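How to budget for hand-held grippers without fooling yourself

Updated April 16, 2018

Every quote I have read for a demonstration rig starts with the price of the gripper and stops there. The pitch is always the same. Put a gripper in each hand of a person, record them doing the job, and skip buying the arm until you know what you want it to do. I don't think the idea is bad. I do think the budgets people write for it are mostly wishful, and our first one at Stovovmont was no better.

What follows is the order I'd work in if I had to do it again. It assumes two grippers, one operator and one table.

Step 1. Write down the job before you look at a catalogue

One sentence per task, in words your purchasing office would understand. "Pick up a small frame from a flat board and set it down square" is a task. "Dexterous manipulation" is a line from a brochure. If you can't list 5 tasks you would pay a person to repeat all day, stop here and keep your money.

Next to each one, note the largest and smallest object involved. Jaw opening is the first number that rules products out, and it is often missing from the front page of the data sheet. Ask for it in writing.

Step 2. Price the pair, with its cables

Vendors like to quote a single unit. You need two, and you need to know what comes attached. The Palomino quote we got in January looked cheaper than the Jivine one until we noticed the cables, the spare finger pads and the mounts for the tracking tags were all on a separate sheet. Once those were added, the gap was too small to argue over.

Put these on their own lines:

Grippers, left and right
Cables, plus one full spare set
Finger pads, at least two changes
Tag mounts or whatever the tracking system needs
Power supplies
Shipping both ways, for when one goes back

The last line annoys sales reps. Leave it in.

Step 3. Budget the table and everything near it

A plain, light, flat work surface costs little and saves a lot of grief. We lay a white board over an ordinary wooden table. Stands, rails and lighting cost more than you expect, and so does the floor space. Measure the room with the stands opened out, and leave room for a person to work with both elbows free.

Allow for cable management as well. It never shows up in the glossy centre spread, and it will be the first thing your safety officer writes up.

Step 4. Pay for the operator's hours properly

Equipment is the smaller half of the cost. Someone has to hold these things, and arms get tired. Find out what the unit weighs with the cable hanging off it, then have the actual operator use a loaner for a full shift. A ten-minute demo at a trade show tells you nothing useful.

For planning, we allow 100 good recordings per task before anybody is permitted an opinion on whether it works. Failed takes are extra, and so is resetting the objects between takes. Put the reset time in the spreadsheet as its own row or it will vanish into "overhead".

Step 5. Question the storage and software lines

The Erkik software licence was sold to us in blocks of 1,024 recordings. That sounds generous. Ask whether failed and deleted takes count against the block. Ours did, and we found out from an invoice.

Get answers on three more points before signing: what file format you can export, what happens to your files if you don't renew, and who pays when a firmware update breaks the tracking. "We'd work with you on that" is not an answer to any of them.

Step 6. Set the date you'll walk away

Pick a review date and a result, and write both into the purchase request. Rent for the first stretch if the vendor will allow it, even at a poor rate. If they refuse to rent, treat that as information about how many units come back.

I'd also hold off on the arm itself. Being able to do a task with a gripper in your own hand shows that the gripper can do it with you attached. Whether a machine can repeat it is a separate purchase and deserves a separate approval, with its own numbers.

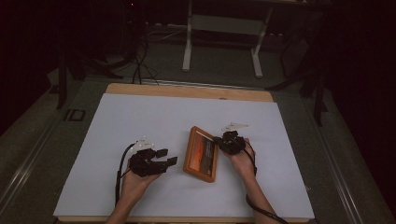
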